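Ticket 2612
Subject: Blue recycling liners – slipping off the rim and splitting at the side
Product: Vetby liners, translucent blue, on the roll
Used with: Groten pull-out bin
Opened by: Roman Kołodziej
Handled by: Krystyna Bednarek
Status: Open, partly resolved

Roman Kołodziej wrote:

I have the blue liners for the recycling side of the bin and they don't stay up. I put one in, fold it over the rim, push the drawer shut, and by the evening the back edge has dropped inside and there are yoghurt pots underneath the bag. When I pull it out the side goes, always low down, and then I'm picking bits off the floor.

Before you tell me to buy the bigger size, I did. It made no difference that I could see. I also don't believe "extra strong" on the sleeve means a great deal. The older roll was from Fenden and gave me no trouble for years, but the shop stopped keeping it.

Order number 1071 if you need it.

Krystyna Bednarek replied:

Thank you, Roman. Could you tell me three things, please:
Which size is on the sleeve, the 30 or the 45 litre?
Does the bin have an inner ring that clips down over the bag?
Is the split on a seam or in the flat part of the plastic?

Many of these reports come down to the bag being too small for the opening, so it is stretched before anything goes in it. I'd also suggest leaving the bag slightly slack at the bottom and letting the air out from underneath before loading.

Roman Kołodziej wrote:

45 litre. There is a ring but it is warped, and it was warped when the bin was new. The split is in the flat part.

I've heard the one about the air before. I tried it with two bags. The first dropped the same evening. The second stayed up until the next day, but there was hardly anything in it, so I don't call that a result.

Krystyna Bednarek replied:

Understood. A split in the flat plastic usually points to something sharp or to rubbing. On the Groten bins the runner at the back has a metal lip that can catch the bag if it hangs outside the bucket. Please run a dry cloth along it and see whether it snags.

For the ring, please try it turned over. On the older ones it fits both ways and the flatter side holds better.

Roman Kołodziej wrote:

Cloth snagged at the back left. I'll give you that one. I've put tape over the lip.

Turning the ring over did nothing. It rocks. You can press one side down and the other comes up.

Verena Hubmann added:

I have the same bin and the same complaint (my ticket is 731, closed as "customer advised", which I don't agree with). The ring is the problem. I gave up on it and use a wide elastic band round the bucket, over the folded edge of the bag. It looks terrible but with the drawer shut it doesn't matter. Mine haven't dropped since, though I empty it every other day and there are only two of us, so make of that what you like.

What I would say about the bags is that they are thin whichever size you buy. I've had a roll of the Walczak ones as well and laid one over the other on the worktop, and I couldn't feel any difference. The price is another matter.

Krystyna Bednarek replied:

Thank you, Verena. I've linked your ticket to this one and reopened it. I can't recommend the elastic band officially but I have no objection to it either.

Roman, a replacement ring can be sent free of charge under the order number you gave. Please confirm you would like one.

Roman Kołodziej wrote:

Send it. I expect it will be the same moulding and it will rock in the same way, but send it.

In the meantime I've done the tape and the band together. Bag has stayed up since Monday. I can't say which of the two did it, so please don't close this with the tape down as the fix.

I'm also left with a heap of blue bags that dropped or that I pulled out and didn't fill. They're thin enough to see through and once they've been scrunched up they never go flat again. I dislike throwing away a clean bag because the bin wouldn't hold it.

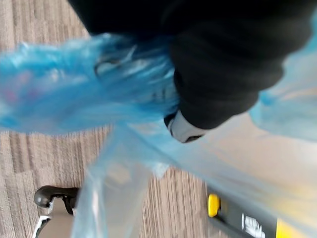 Can a liner that has been crumpled up be used again in the same bin?

If it's clean and has no split, it can go back in for light, dry things such as card and empty bottles. Shake it open over the floor first, check the bottom seam with your hand inside the bag, and keep it for a day when you know it won't be filled to the top.

Roman Kołodziej wrote:

Fine for card. I wouldn't trust one with glass, and I don't think your answer should say "bottles" without saying which sort.

Krystyna Bednarek replied:

Fair point. Plastic bottles only. I've changed the wording in our help notes.

The ring has been ordered from the parts store. Status stays open until you've had it fitted for a week.

Verena Hubmann added:

If it does sit flat, please say so on here and I'll ask for one as well. I'm keeping the elastic band on until then.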